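October 26, 2026

The Stolitz weather satellite separated from its upper stage 7 minutes late this morning. Controllers at Limelbridge had a signal on the next pass.

It weighs 2,009 kg at launch and carries 157 kg of fuel for station keeping. Both solar panels are out.
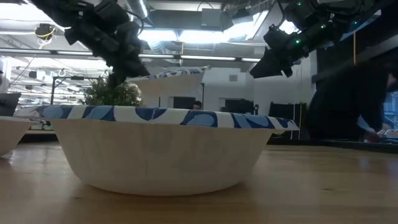 Indari asked whether the late separation costs any fuel. A little, going by the mission update. The first burn will run 40 seconds longer than planned.

Instrument checkout comes next. Regular images are due in May, through the Partington ground station.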